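Museum opens register for meteorite sales labels

February 2026

The Luluditz Museum of Minerals has opened a public register of dealer labels and sales cards that came with meteorites sold before the internet era. Collectors can now search the register free of charge and send in scans of their own.

The register starts with 600 labels, most of them from the estate of a private dealer who traded stones by mail for more than three decades. Each entry gives the name on the label, the stated weight, the type of paper and, where it can be worked out, the years in which that style of label was in use.

Curator Cúc Sầm said the museum gets a steady flow of letters from people who have inherited a stone with a card and want to know if the two belong together. "Often the card is older than the owner thinks, or a good deal younger," she said. "A label can be swapped in a minute. We want people to have something to compare it with."

Weights are a common problem. A stone may have been cut after the label was written, and the new owner did not always change the figure. In the first batch the museum found 40 cards where the weight had been crossed out and rewritten, in a few cases more than once. Those entries show both numbers.

The museum does not authenticate meteorites through the register and will not give a value for any specimen. Owners who need a stone tested are referred to a university laboratory, and the usual lab fees apply.

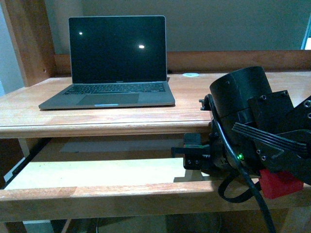
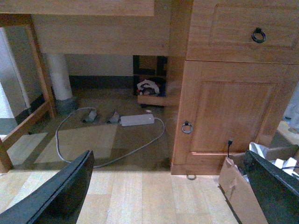

A laptop on a wooden desk, first picture, and the space under a wooden desk, second picture.

Work on the register began last September with a grant from the Mokgethi Fund, which also paid for the scanner. Around 300 more labels are waiting to be entered. Cards in languages other than English will be added last - the museum is still looking for readers of Czech and Portuguese.

Dealers have given the project a mixed welcome. The auction house Fanent said it would cite register numbers in its catalogs starting with its next sale of natural history items. Camura, a smaller firm that sells mainly thin slices and fragments, said it supported the idea but was worried that sharp scans of rare labels could help forgers. The museum has answered by publishing the scans at low resolution, with a faint mark across each one. Larger files can be requested by email.

Scans for the register should show both sides of the label next to a ruler. Senders may ask to have their names left out, and purchase prices will be hidden on request. The museum asks that original labels not be mailed.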